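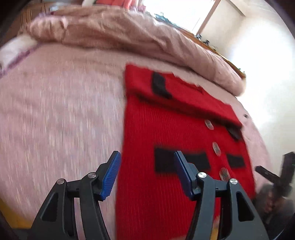
How I Fold Small Knits So They Come Out of the Drawer Ready to Wear

I used to hang every knitted thing in the house. Then one December I pulled a little cardigan off its hanger and the shoulders had two points sticking up like ears, and that was the end of that. Knits get folded now, all of them, and I do it on the bed where there's room to spread out.

What you need: a bed, or a table with a towel over it. A sheet of tissue paper if the thing has metal buttons. That's it!

1. Button it up first. Every button, even the fiddly one at the neck. An open front slides around while you fold and you end up with a wavy edge.

2. Lay it face down and smooth it from the middle out with flat hands. Don't tug on the hem. Ribbed knits stretch sideways if you so much as look at them.

3. Check the pockets. I once put away a pinafore with half a cracker in it (my moths were thrilled).

4. Bring one side in toward the middle, then the other. If there are sleeves, lay them straight down the back. Go easy here — a thick knit wants a soft roll at the edge, so let it have one.

5. Fold the bottom up, then once more if your drawer is shallow. Mine is an old Pernar dresser with drawers made for handkerchiefs, so I always need the second fold.

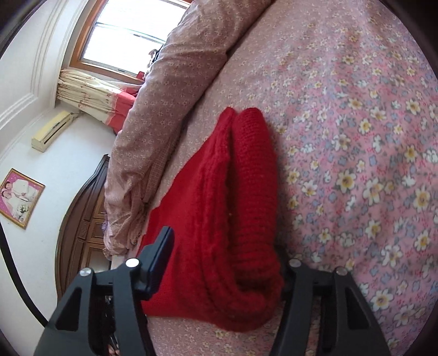 Gunhild Kvaran wrote to me that she skips the last fold completely and rolls from the hem up to the neck, and that her kids' heavy sweaters have fewer creases in spring than they ever did folded flat. I've tried it with the chunky ones and I think she's right, though a roll takes up more of my drawer than I'd like. For thin knits I'm sticking with the fold.

A couple of extras. Tuck the tissue between the buttons and the layer next to them so they don't leave dents. Put the heaviest pieces at the bottom. And if something has been folded all summer, give it a night spread out over a chair before anyone wears it — the creases mostly drop out on their own, and you can leave the iron in the closet.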